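From: Miyuki Koyama
To: Ulliden hand tools list
Subject: Re: Slotted fingers or solid ones for cloth?

On an evening in January, Gosarus wrote:

> We have the solid fingers on both hands at the moment and I am
> not happy with them on clothes. They are fine on cups and boxes.
> On a shirt they either miss the fold or pick up two layers.
> Before I order a set of the slotted ones, has anyone run them
> side by side? I am also interested in whether people are
> filtering out bad runs by hand or letting the tracker decide.
>
> Second question: does the mat matter? Our bed cover is plain
> white and the tracking drifts as soon as the hand is close to it.

I have run them side by side, so I'll answer both. Sorry for the length.

The short version is that I would order the slotted ones for clothes and keep the solid ones for anything hard. I would not mix them on one pair of hands. We tried that for a morning, slotted on the left and solid on the right, and people kept reaching with the wrong hand for the first few folds and then slowed down to think about it.

We did 80 folds with each type at the Iltitcombe flat, on a bed, with the same pile of clothes and the same two people taking turns. One person did all the mornings and the other all the afternoons, which I would change next time, as the light in that room is very different after lunch. A fold counted as good if the garment ended up flat and nothing had to be picked up a second time.

Solid fingers: 30 good out of 80.
Slotted fingers: 54 good out of 80.

Don't read too much into the exact figures. Long sleeves made most of the difference. With T-shirts I could hardly tell the two types apart, and with thick jumpers both were poor until we learned to take hold further in from the edge. The slot lets the finger bend round the cloth a little, so you get a longer line of contact and the sleeve doesn't swing out as you lift it. With the solid ones you are holding it by the tip.

The slotted fingers do wear faster. Ours have started to whiten at the root and I expect to replace them before the summer. Matsuda asked on this list last year whether printing them thicker helps. We tried one pair 2 mm thicker and they were stiff enough that we might as well have used the solid ones, so I went back to the normal size.

On the mat: yes, it matters a lot, and it's cheap to fix. We put a woven mat with tan and brown stripes over the quilt and left the patchwork showing round the edges. The drift close to the bed went away almost completely. I think any strong pattern would do, so long as it isn't shiny and doesn't slide about when you pull at a sleeve.

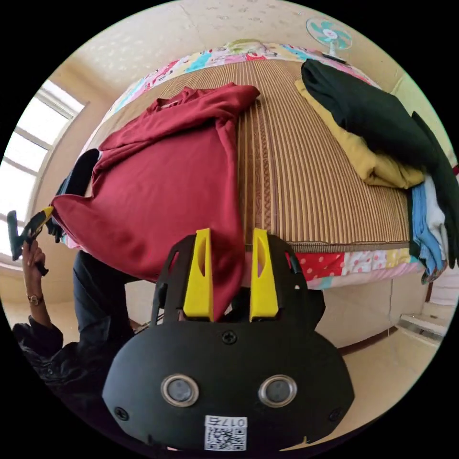
How we set up each run

1. Lay the mat first and pull it tight. If it ruckles, the fingers catch it along with the cloth.

2. Put the clothes waiting to be folded on one side of the bed and the one you are working on at the other. We keep the waiting pile on the right. Dark and light things go in together, because we want both in every batch.

3. Start with both hands up and in view of each other for a couple of seconds, then go down to the garment. If you skip this the two tracks don't line up properly and you find out in the evening.

4. Fan off. Moving air lifts thin cloth just as you are about to close on it. I forgot this more than once, and those runs were thrown out and done again, so they are not in the figures.

5. Sleeves first, then the body. Let go fully between folds. Half-open fingers drag the top layer back with them.

6. Write down which fingers are on before you start. We had one batch with no note and I had to leave it out.

On filtering, we do both. The tracker throws out anything where it loses its place for more than a moment, and then one of us watches what is left at double speed. The tracker will happily keep a run where the shirt was dropped on the floor, as it has no idea what a shirt is. On the other hand it catches small jumps that I would never spot by eye. If you only have time for one, watch them yourself.

Something I haven't sorted out is black clothes. A big black garment folded over itself gives you very little to judge by, and the people doing the folding complain about it as well. We tried a lamp from the side, which made the creases easier to see but put a hard shadow of the hand on the mat, and the tracking was worse for it. At present we fold black things near the window and leave the lamp off. If anyone on the list has something better I would like to hear it.

One practical point if you do order. Check the screws at the finger mount after the first hour and again at the end of the day. New fingers settle a bit, and a loose mount feels exactly like a bad grip. I lost most of an afternoon to that – changed the fingers twice before I thought of picking up a screwdriver.

I can send the sheet with all the runs in it if you want to go through it. The column marked "second lift" was filled in differently by the two of us for the first batch, so ignore that part.

Miyuki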